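Open afternoon at Dammont: notes on the stats dashboards 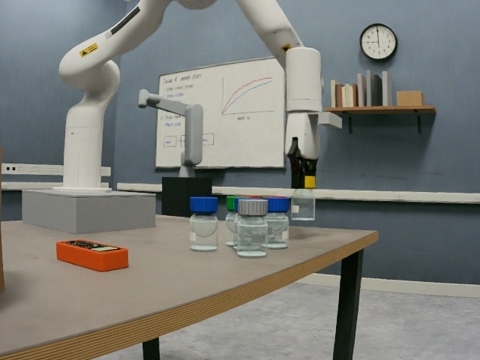
Posted by Ulia, web developer and occasional meetup goer

Got there at 2, train was late, missed the welcome. Coffee still on though. Second floor, long corridor, badge printer broken so everyone had handwritten stickers.

Main reason for going: Ultano, their dashboard for forum activity. Questions per hour, replies per hour, how long a new post sits before somebody picks it up. I run something similar for a small hobby forum and wanted to see how they handle the API limits. Short version, they cache everything. Pull every 3 minutes, write to a flat table, the charts only ever read from the table. Pages load fast. I've been hitting the API live on each page view like an idiot, so that's my next weekend gone.

The demo forum had 211 registered users. Small, but the graphs were readable and you could click a bar and get the actual posts behind it. Liked that a lot. Did not like the color scheme, light green on white, could barely read the axis labels from the third row.

Then a talk on Nava, the tagging add-on. It suggests tags while you type your question. Limit is 300 characters, anything after that gets ignored, which seems low to me? Most of our posts have a wall of log output at the top. Asked about it, answer was "on the list". Also no bulk retagging yet. Also on the list.

Time zones came up in the Q&A and ate most of it. Everything is stored in UTC and converted in the browser, except the daily totals, wich are not. So your busiest day can be wrong if you live far enough west. They know.

Skipped the last session, something about login flows. Talked to two people in the hallway about export formats instead, got a handy tip on streaming big CSV files.

Slides are supposed to go up in September. Will add teh link when they do. Bring your own charger if you go next time, very few outlets in the big room.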